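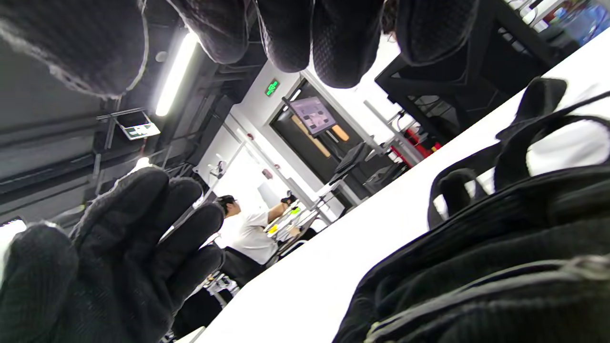
Grimarbridge Allotment Society
Minutes of the general meeting, 9 June 2020

Present: Jamshid Amini (chair), Rekha Dubey (minutes), Davoud Shokri, Rostam Kordestani
Apologies: Maarten Bakker

1. Minutes of the last meeting
Approved with one correction. Under item 5, the compost delivery goes to the Rashti Lane gate and not the lower gate.

2. Accounts
Rekha reported a balance of $3,953 in the main account. The annual water bill has been paid. Two plot rents are still outstanding and reminders have gone out. Davoud asked whether the seed order had come out of this figure. It had.

3. Water line to the upper plots
Two quotes were received. Nemel quoted $3,344 for the trench, pipe and three standpipes. Gistance quoted $4,000 for the same work with a fourth standpipe by the tool shed. Rostam said the fourth standpipe would save the people at the top a long walk with cans. Jamshid pointed out that the higher quote is more than the society has in the bank. Davoud proposed accepting the Nemel quote and asking them to leave a capped joint near the shed so that another tap can be added. Seconded by Rostam. Agreed, all in favor.
Action: Jamshid to write to Nemel and ask for a start date in August.

4. Paths and hedges
The main path is overgrown between the bean rows and the gate. Plot holders are reminded that they look after the path next to their own plot up to the halfway point. The hedge on the road side will be left until the birds have finished nesting.
Action: Rostam to put a notice on the board.

5. Tool shed
The padlock sticks. Davoud will replace it and set the same code. The large wheelbarrow has a flat tire and should not be used. Two forks are missing, and anyone who has borrowed them is asked to put them back.
Action: Davoud to fix the tire and the lock.

6. Waiting list
Maarten sent a note by email asking if the large plot in the corner could be split. Rekha has measured it and both halves would be big enough to meet the rules. Agreed to offer the halves to the next two names on the list, at half rent each.

7. Any other business
Rostam has spare leek seedlings, to be collected from his plot. Bonfires are not allowed before September.

Meeting closed at 8:40 p.m. Next meeting to be held in August, date to be posted on the board.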